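Home | Products | Services | Prices | Contact

Cloreck Docket: deadline and document software for patent and trademark offices

Cloreck Docket is a program for small and middle-size law firms which handle patents, trademarks and designs. It keeps all files of one case in one place and it calculates the dates by which you must answer, pay or file. The program is made by Zekholm and runs in the browser. You do not need to install anything on the computers of your staff.

Version 10 is available for all customers with a valid contract.

Deadlines

When a letter from a patent office comes in, you enter the date of the letter and the kind of the letter. The program then proposes the deadline and, where the law allows it, the extended deadline. A second person must confirm each deadline before it is active. This rule can not be switched off, and we were asked many times to change it. We keep it, as a missed appeal deadline is very hard to repair.

Public holidays are stored for each office separately. If the last day falls on a holiday of this office, the date moves to the next working day and the program shows the reason in a small note beside it.
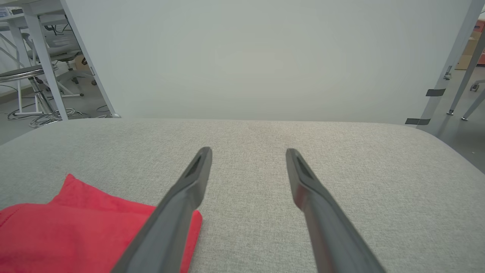
Renewal fees are treated in their own list. You can sort this list by country, by client or by due date, and you can send the client a letter with the question if the right should be kept. The answer of the client is saved with the case. Without an answer, the fee stays open in the list and is colored orange.

Opposition and appeal

For proceedings with more than one party there is a separate view. Each party has its own column with its requests, its documents and its representative. Prior art documents get a short name (D1, D2 and so on) and keep this name in all later instances, also when the other side uses a different numbering. In version 10 you can now print a table which compares both numberings.

Import of old data

We can take over data from Pamadance and from Valentini, as well as from simple spreadsheets. The largest import until now had 3,278 cases. Please send us a test file first, so that we can see which fields are used. Scanned letters are taken over as PDF, but the text in them is only searchable if you order the text recognition.

License and price

The basic license costs 1,743 dollars per year and includes 2 users. More users can be added at any time during the year. Support by e-mail is included, support by telephone must be ordered extra.

For questions before buying please write to Haruto Kikuchi in our sales office.

Page updated: 6 June 2021

Comments

marlow_ip: Is the comparison table also possible in Word format? We only find PDF.

Zekholm Support: Word export is planned for October. At the moment only PDF.

T.R.: Import from Valentini went well for us, only the inventor addresses had to be corrected by hand.

Related products
Cloreck Docket Mobile
Cloreck Trademark Watch
Cloreck Client Letters
Text recognition for scanned files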